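首页 > 用过才说 > 机器人与自动化 > 保养工具

Igwe 手部保养套装用了四个多月,聊聊它和我们那只三指手

2019年5月21日,星期二

先交代一下家底。我们这间小工作室叫 Hestside,地方不大,地上铺着灰条纹地毯,几件木板架子靠边摆着,中间是一台机械臂,臂上装的是 Gruton 的三指手。平时让它干的活很杂,拿拿圆的、拿拿长的,从架子上取下来再放回去,一天下来重复好多遍。机械臂本身很省心,真正要人伺候的是那只手。养过这种手的朋友大概都懂我的意思:臂可以一个月不看一眼,手三天不管就要闹脾气。

以前我们保养手全靠东拼西凑。内六角是从自行车工具包里拿的,刷子是化妆刷(挺好用的,我到现在还留着一把),润滑脂是一支不知道哪年买的、挤出来已经有点分油的东西。一月份的时候,食指那一侧的指根开始有轻微的咯噔声,我一着急,就下单了这套 Igwe。标价 700,赶上店里清旧包装,便宜了一些。说实话这个价格我犹豫了两个晚上,毕竟里面的东西看图片并不稀奇,一支一支单买的话可能一半的钱就够了。

收到的时候是一个硬壳的拉链包,打开来左边是工具,右边是耗材。工具有一把限力的小扭力批,带 9 个批头;一把塑料撬片;一把弯头尖嘴镊子;两把刷子,一硬一软;还有一块带磁性的垫子,拆下来的螺丝往上一放就不乱滚了。耗材有一支润滑脂、一小瓶清洁液、一叠无尘布和几只备用的指根卡圈。另附一张折页,正面是流程,背面是一张给你自己填的记录表。

我先夸那块磁垫。我们这屋是地毯,低绒的,看着平平整整,小螺丝掉下去却跟掉进草丛里一样。以前每次拆手,大家都得先在地上铺一条旧床单,拆完再抖床单,抖出来的除了螺丝还有饼干渣。有了这块垫子之后床单就退休了。垫子背面是软胶,放在木板上不打滑,放在地毯上也能压得住,边上还有一圈浅浅的槽,卡圈放在槽里刚好不会叠到一起。这么一个小东西,我个人觉得值回一小半的票价。

扭力批就要分开说了。手感很好,到力会有一声很脆的“咔”,晚上安静的时候听着特别舒服。出厂设定的那一档对指根的螺丝正合适,我前前后后拧了这么多次,没有滑过丝。可是外壳的螺丝要再松半档,而这个半档在刻度上根本没有标,只能在两条线之间凭感觉停住。折页上写着“外壳请适当减小”,适当是多少呢?我后来用指甲油在手柄上点了一个红点,算是自己补的刻度。如果你也买了,建议第一天就点上,别等到像我这样拧紧了一次、撬的时候心惊肉跳才想起来。

再说清洁。Gruton 这只手的外壳是一整块哑光黑的弧面,摸上去滑溜溜的,沾了灰拿布一抹就行,麻烦的是壳子下面那一段网格纹。格子是很细的菱形,地毯的绒、袖口掉的线头、不知道从哪儿飘来的粉,都爱往那里钻。外壳和网格之间还有一道接缝,顺着手掌下沿弯过去,缝里一旦攒了灰,用布是怎么都擦不出来的。

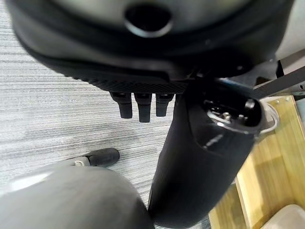 手掌下沿的网格纹和三根手指,旁边是带银色提环的黑色圆筒。

套装里那把硬刷就是冲着这种地方来的。刷毛短,头是斜的,顺着接缝走一遍,再沿着菱形的两个方向各走一遍,灰就浮起来了,然后用无尘布蘸一点清洁液轻轻带走。注意是布蘸液,千万别把液往网格上滴。我第一次图快,直接滴了一滴,看着它慢慢洇进去,吓得我把整台机器断了电,干等到第二天早上才敢再开。还好什么事都没有,但是那一晚上真的没睡踏实。

软刷是给指根用的。三根手指并排,每根靠近手掌的地方都有一圈稍微亮一点的卡圈,缝很窄,硬刷进不去,软刷刚好。我的习惯是先让手停在张开的姿势,断电,软刷转着圈扫,再用镊子把卡圈边上的线头夹出来。两根手指之间的空当很小,弯头镊子在这里比直头好用太多了,以前我拿直头镊子夹,手腕要拧成一个奇怪的角度,夹完肩膀都是酸的。

润滑脂我有一点保留意见。它本身是好东西,不稀不稠,抹上去以后咯噔声当天就没了,到现在也没有再出现过。可是那支管子的口开得太大,轻轻一捏就出来豌豆那么大一坨,而指根每次需要的量也就一粒芝麻。多出来的脂会沿着手指往下走,走到指尖就麻烦了,指尖一油,拿什么都打滑。我们常让它夹的东西里有一类是黑色的圆筒,表面软软的、有点皱,按说是很好夹的,摩擦力大,可是有一回指尖带了油,它夹起来走到半路,圆筒就慢慢地往下溜,我们几个人围着看,谁也不敢伸手,最后“噗”一声落在地毯上。东西没坏,地毯上倒是多了一个油印子,到现在还在。从那以后我都是先把脂挤在一片纸上,拿牙签挑着抹,抹完让手空着开合几十次,再用干布把三个指尖统统擦一遍。

顺便说一下夹圆筒这件事对保养的影响,很多评测不会写到这个。长的、斜着拿的东西,重量往往不是平均落在三根手指上的,总有一根指头要多受一点委屈。我们的情况是靠边那根最累,卡圈磨得最快。套装里的备用卡圈我已经给它换过一次,另外两根还是原来的。换的过程很简单:撬片从卡圈的缺口伸进去,轻轻一转,旧的弹开,新的套上去按到底,听到一声轻响就好了。唯一要留意的是新卡圈有正反面,斜边朝手掌,平边朝指尖,装反了也能按进去,只是手指弯到底的时候会有一点涩。我怎么知道的?您猜。

提环这种东西也值得多啰嗦一句。带环的物件很容易让环搭在旁边的木板上,手一抬,环就可能勾住板子的边。我们后来把几块木板的边角都拿砂纸磨圆了,板上露头的小螺丝也重新拧平,这么一收拾,刮蹭外壳的情况少了很多。这不是 Igwe 的功劳,可是如果您打算好好养一只手,周围的架子也请一并看看,花不了半个小时。

记录表我原本以为自己不会用,结果用得比谁都勤。它按运行小时来排,每 200 小时做一次小保养,刷网格、擦指尖、听声音;每 300 小时再加一次指根上脂和螺丝复紧。两个数字错开来,刚开始我嫌它别扭,总觉得凑成一个整周期多好,用久了才觉得挺合理,小保养十几分钟就完,趁泡茶的工夫就做了,大的那次再专门腾一个下午。表格的格子画得太小是真的,写“右侧卡圈已换,斜边朝掌”这几个字我得换最细的笔。后来我干脆把表放大复印了一份贴在门后。

也有我不喜欢的地方。拉链包的拉链很涩,第二个月就开始咬布。清洁液的瓶盖没有密封圈,横着放会渗,包里现在一直有一股淡淡的橘子味,倒也不难闻。还有就是单独的耗材不好买,我写信去问卡圈能不能零售,回信很客气,说目前只跟整套走。我总不能为了几只小圈再买一个包吧!这一点希望他们能改一改。

买之前我还认真比较过 Greruvari 的那一款,朋友店里有,借来用过一个周末。它便宜,包也做得漂亮,批头更多,可是没有磁垫,刷子只有一把,刷头圆圆胖胖的,进不了接缝。如果您的手是两指平夹的,没有这种网格底面,那我觉得 Greruvari 够用了,省下来的钱买点好吃的。如果是跟我们一样的三指,又是在地毯房间里用,我还是会推荐 Igwe。

最后讲几条我自己的顺序,供刚入手的朋友抄作业:先断电,再把手转到好看见底面的角度;外壳只用干布;接缝和网格用硬刷;指根用软刷;听一遍声音再决定要不要上脂;复紧螺丝的时候从中间那根手指开始,往两边走;收工之前清点磁垫,垫子空了才准上电。最后这条是我们自己加的规矩,写在记录表最上面,用红笔。

打分的话,工具给四星半,耗材给三星半,那张折页给三星,磁垫单独给五星。卡圈我还剩两只,等用到最后一只的时候,不管买不买得到新的,我都会回来在这篇下面补一段。

每两周一封邮件,新评测和读者来信一起寄给您。填写邮箱即表示您同意接收本站通讯,可随时退订。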